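The Hulledar shared workshop has posted its January update on the Trikard laundry arm, a single-arm build intended to empty a front-loading washer.

Current work concerns the reach into the drum, with one yellow cloth and one black cloth as the load.
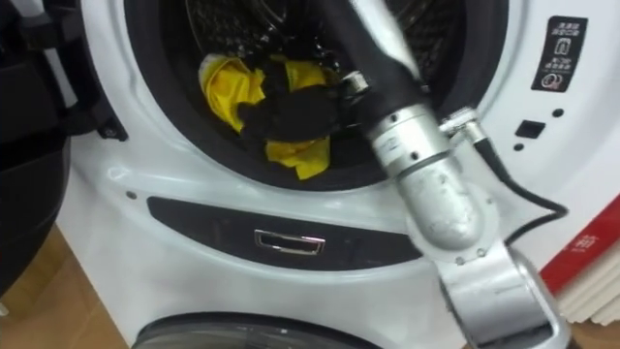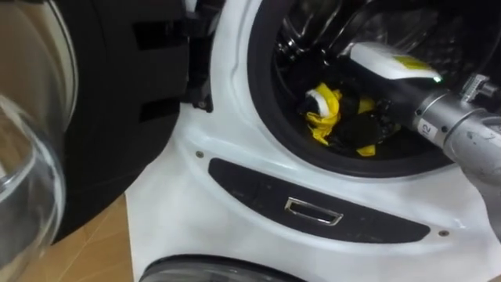
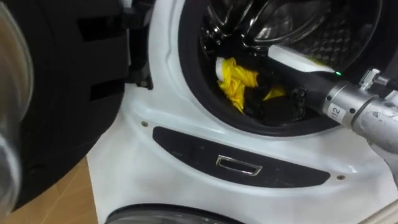
The arm controller now runs Vutow release 4. Travel speed remains limited to 40 percent until the cable route at the wrist has been reviewed.

Members have logged 148 reach attempts to date. The log is kept at the Segura bench and may be read during open hours.

Comments on the gripper pads should be sent to the workshop desk before the next build night.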